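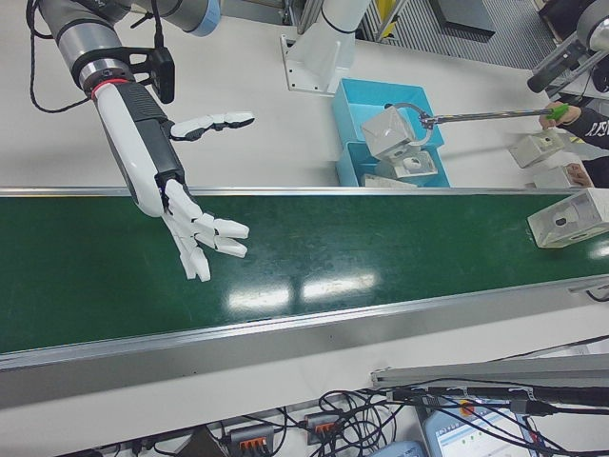
A green conveyor belt, a blue tray and a lot of small white boxes' worth of questions.

Do conveyor belts really save work?

People love to say that a conveyor belt "does the work for you." Does it? Let's check before we believe it.

A conveyor belt is a long loop of material stretched over rollers. When a motor turns a roller, the roller drags the loop around. Anything sitting on top gets a ride. At the end, the belt dives under and travels back upside down to where it started.

That is all it does. A belt can't pick a box up. It can't tell a good box from a squashed one, and it can't put anything away. Somebody or something has to load it and unload it. So when you hear that a belt "packs 4000 boxes a day," ask who or what did the packing. The belt only did the carrying.

Why doesn't the box slide off?

The answer is friction, the grip between two surfaces that touch. You might guess that a shiny belt has no grip. Look at the green one, though. It is smooth enough to reflect the lights, and boxes sit on it anyway. Shiny and slippery are two different things. Rubber boots can be very shiny, and they still squeak to a stop on a kitchen floor.

Some people will tell you the metal rails along the sides hold the boxes in. Maybe, if a box drifts over that far. A box in the middle of the belt isn't touching a rail at all -- it stays put because of its own weight and the grip underneath.

What about the grabber?

A reacher grabber is a long pole with a handle at one end and jaws at the other. The green-handled one here has a round jaw that goes around a white box. Ads for these tools like to say they make you stronger. They don't. They make your arm longer, and that can make things feel harder. Hold a can of soup close to your chest, then hold it straight out in front of you. Same can! It feels heavier far away because distance gives the weight more pull on your shoulder. A grabber adds even more distance, so it's best for light things.

And the wrapping?

Many small boxes come in clear plastic film. In one kind of wrapping, called shrink wrap, the film goes on baggy and then gets heated, and the heat makes it pull in tight. You can often find creases where the extra film had to go somewhere. The film helps keep dust off and the lid shut. Does it protect a box from being dropped? Not much. It's far too thin to be a cushion, whatever the label says.

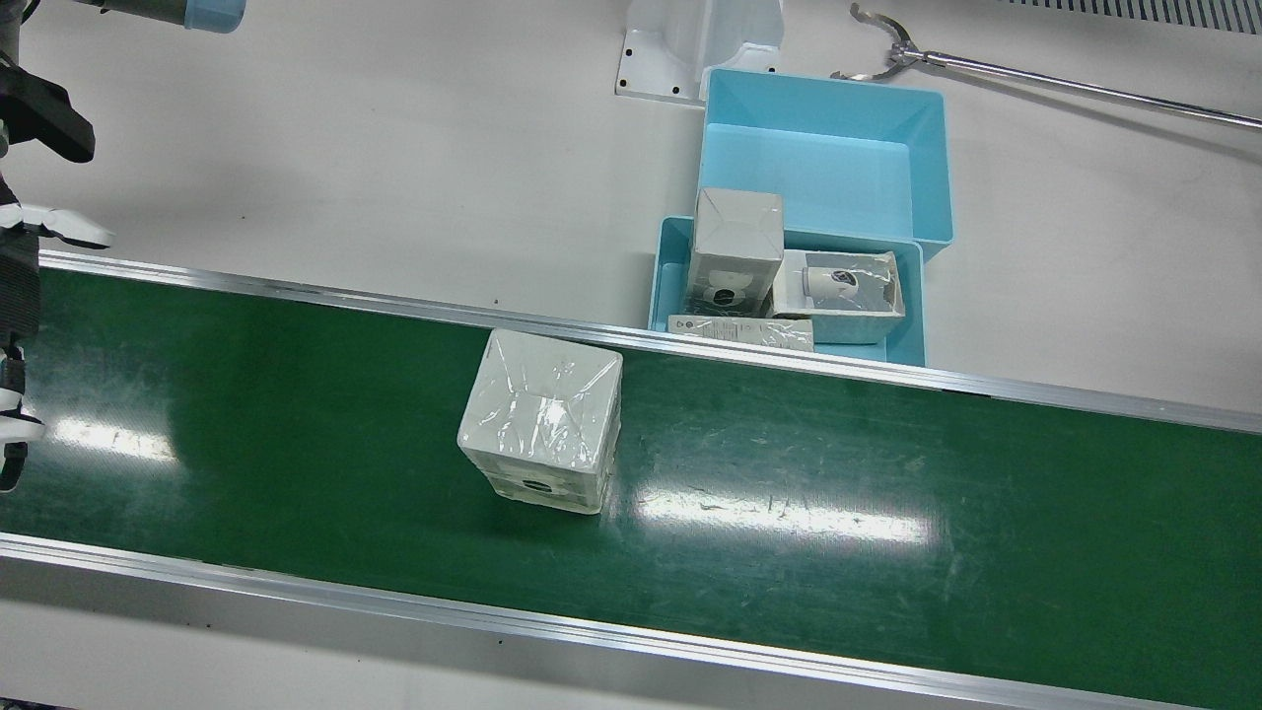 Try it yourself

Don't take our word for any of this. You need a dish towel, a small box and a table.

1. Lay the towel flat and put the box in the middle.
2. Pull one end of the towel slowly. The box should ride along.
3. Put the box back and yank the towel fast. What happened this time?
4. Wrap the box in plastic food wrap and do both pulls again. Did the wrap change anything? Write down what you saw, even if it doesn't match what we told you.

Kencombe Explainers for Kids, sheet 291 | Updated 3/2/24 | Contact Kencombe | Back to top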